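Bridus Microwave Plate Cover, Vented, 30 cm
Sold by Güneş Kitchen Supply

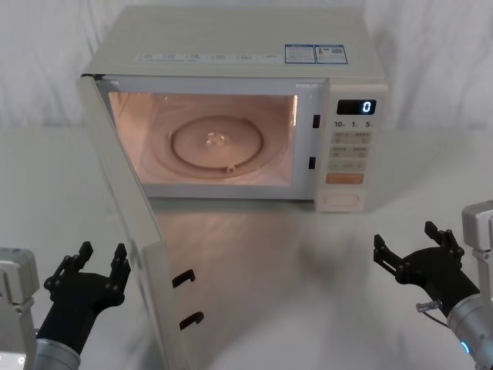

The Bridus cover keeps the food from splashing on the walls of your oven while you warm it. It is a light dome with a handle on the top and small steam holes around the handle. We sell it for four years already, and it is the item that our customers come back to buy for their mothers and sisters.

Many people use a paper towel or a second plate for this work. The paper sticks to the sauce, and the second plate becomes very hot and is difficult to lift. With the Bridus cover you hold the handle, which stands high above the food, and you lift it to the side so the steam goes away from your face.

Details

Color: clear with gray rim
Outer width: 30 cm
Height with handle: 11 cm
Weight: 166 g
Material: polypropylene, without BPA
Steam holes: fixed, always open
Dishwasher: yes, top rack
Grill or convection mode: no
Packing: one piece in a cardboard sleeve

Please measure before you order

The cover is made for large dinner plates. In a small oven it can touch the walls, and then the turning plate stops or makes a knocking noise. Measure the glass turning plate of your oven from one side to the other. If it is smaller than 30 cm, please choose the Bridus Small, which you find on the same shelf in our store and on the next page of this catalog. Measure also the height inside. A deep soup bowl together with the cover needs more room than you expect.

How to use

Wash the cover with warm water and soap before the first use. Put it over the plate so that the rim stands on the turning glass or on the edge of the plate. Both ways are good. For rice and pasta, add one spoon of water under the cover and the food will stay soft. For bread and pastry we do not recommend any cover, the crust becomes wet.

After heating, let it stand one minute. Drops of hot water collect on the inner side, so keep it level when you carry it to the sink.

Tomato sauce and turmeric can leave a yellow or orange color on the plastic. It does not change how the cover works. A paste of baking soda and water, left on during the night, removes most of it. Do not use steel wool, it makes scratches and later the fat stays in them.

What our customers write

"I bought it for the office kitchen, where everybody heats soup at the same time. Now I clean the oven on Thursday only, before it was every day. The handle could be a little bigger for my hand." Adanech Tufa

Orders and returns

Single pieces are sent with the Fomuvach parcel service. Cafeterias and hotels can order the carton of 80 pieces, please write to us first because we do not always have full cartons in stock. A new delivery is expected in September.

You can return an unused cover during 30 days. If the rim arrives cracked, send us a photo together with your order number and we will send another one without cost.

See also: Eltari silicone bowl lids, Eltari splash mat, Bridus Small.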